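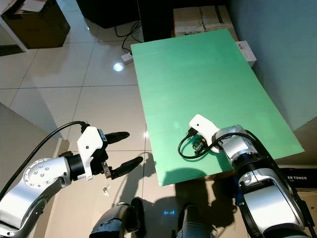 4 min read

ok thread on moving apartments three times in two years and what I'd do different. typing this on the bus to Dunbridge so bear with me

1/ Start with the closet you hate. Not the kitchen. Everybody starts with the kitchen and then eats takeout off a box lid for nine days. Did that in Dellstead. Never again

2/ Get the small boxes. I know the big ones look like a better deal. Fill a big one with books and you own a piece of furniture now. It lives there. My copy of the Reisinger atlas alone weighs as much as a toddler

3/ Write the room on the SIDE of the box. Top is useless once they're stacked. Cathal Hayes told me this before move one, I ignored him, spent a whole evening lifting boxes off boxes looking for the can opener

4/ can opener, scissors, toilet paper, phone charger, one towel, one pan. That bag rides with you. Not in the truck. With you

5/ Truck. Quote was 85 dollars. Final bill was not 85 dollars. Mileage, fuel, some kind of blanket fee, another fee for bringing it back with a quarter tank less than I got it with. Read the second page of the quote, that's where they keep the good stuff

6/ For move two I went with an outfit called Illell, two guys and a van, flat price. Fast. Scratched the dresser but the dresser had it coming. Would use again

7/ Tip in cash, have it ready before they get there. I had to run to the ATM while two sweaty men sat on my couch on the sidewalk

8/ Measure the couch. Measure the door. Now measure the bend in the stairs, that's the one that gets you. We took the feet off, we took the door off its hinges, we said some things. Couch went to the guy downstairs for free and he still has it. I see it when his door's open. Looks great in there

9/ The mail. Put the forwarding in two weeks early if you can. I did mine the day of and my car registration spent September going who knows where. Late fee 33 bucks. For a sticker

10/ also tell your dentist, your bank, the pharmacy, your mom. I forgot the pharmacy. They were very nice about it and very slow

11/ someone asked about deposits. Ok so. Got all of it back once, none of it once, still fighting on the third. The amount is 1,432 and yes I know it by heart, I say it in my sleep

12/ the time I got it all back I'd taken video on the first day. Every room, inside the oven, under the sinks, the burn mark on the counter that was there already. Talked over it the whole time like a nature show. Landlord tried the burn mark, I sent the clip, check came the next week

13/ time I got none of it back I had no video, and also had painted the bedroom dark green. So. Fair enough on the green

14/ Nail holes: fill them before the last day so the stuff dries. I was out there with a hair dryer at 1am. Do not recomend

15/ Cleaning. Whatever you think it takes, it's the oven that'll eat your night. Do the oven first, put the cleaner in, shut the door, go do the bathroom. Windows last when you're too tired to care about streaks

16/ Utilities!! Almost forgot. Call the electric company for the NEW place before you call about the old one. I did it backwards and unpacked by flashlight. Kind of cozy for one hour, then you need to find the pillows

17/ Friends who help: feed them before, not after. Pizza after is the tradition but hungry people drop things. Cathal Moriarty had two egg sandwiches and carried a washing machine up by himself pretty much. Other Cathal had coffee and sat on the stairs a lot. (yes I know two Cathals. no they're not related. it's confusing at birthdays too)

18/ Don't unpack everything the first weekend. Bed, bathroom, one shelf in the kitchen. Then go for a walk and find out where the good bread is. The rest will keep

19/ ok but set a date for it. I have a box from move one I've never opened, labeled MISC IMPORTANT, it has now been to three apartments. Scared of it at this point

20/ I said I'd stop at 19 but a few people asked about plants. Buckle them in. Front seat, floor, wedge a towel around the pot. Water the day before and not the morning of unless you want mud on your shoes. Lost a fern on the Dunbridge hill and I still think about it

21/ and if you're moving with a cat, shut it in the bathroom with a sign on the door, let the bathroom be the last room you empty. The sign matters, movers open doors, it's thier whole job

22/ that's my stop. will answer stuff tonight if I find the charger, somebody remind me about the lease question, I do have opinions on month to month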